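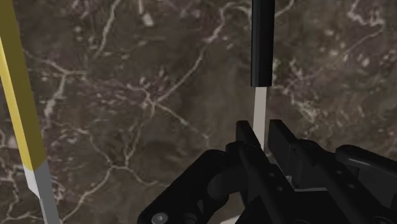

Catálogo Kollix, n.º 12, página 8

Fonte de água para gatos Liltik 700

Ref. 805

A Liltik 700 é uma fonte de circulação para gatos que bebem pouco ou que preferem a torneira à taça. A água sobe por um tubo central, cai sobre uma bandeja inclinada e volta ao depósito depois de passar pelo filtro.

Depósito: 700 ml
Material da bandeja: aço inoxidável
Material do depósito: plástico sem BPA
Alimentação: cabo USB (transformador não incluído)
Filtro: carvão ativado e espuma, modelo Kusadon
Cores: branco, cinzento

O caudal tem duas posições. Na primeira, a água escorre pela bandeja quase sem ruído. Na segunda forma-se um pequeno jato, que costuma interessar mais aos gatos novos. Aconselhamos começar pela primeira e deixar a taça habitual no mesmo sítio durante os primeiros dias, longe do caixote de areia e, se possível, também da comida.

Limpeza

Desligue o cabo antes de abrir. A bandeja pode ir à máquina de lavar loiça; o depósito lava-se à mão, com água morna e detergente neutro. A bomba desmonta-se sem ferramentas e deve ser passada por água uma vez por semana, porque os pelos acumulam-se na entrada. Troque o filtro de quatro em quatro semanas, ou de duas em duas se houver mais do que um gato em casa.

Não ligue a fonte sem água. Se a bomba começar a fazer barulho, verifique primeiro o nível do depósito.

Conteúdo da embalagem

Fonte, bomba, cabo, um filtro, folheto em português e inglês.

Peças e acessórios

Filtros Kusadon, embalagem de 8
Bomba de substituição
Tapete antiderrapante Jayawardena, pequeno ou grande

O tapete grande serve também para a Liltik com depósito duplo. Os filtros da versão antiga, de encaixe redondo, não são compatíveis com a ref. 805.

Garantia e assistência

A bomba tem garantia de 12 meses, com apresentação do talão. Os filtros não estão abrangidos.

Encomendas e revenda: Carolina Louro
Assistência técnica: Lakmal Matubbar

Ficha atualizada em 2019-01-18. Cores sujeitas a disponibilidade de stock.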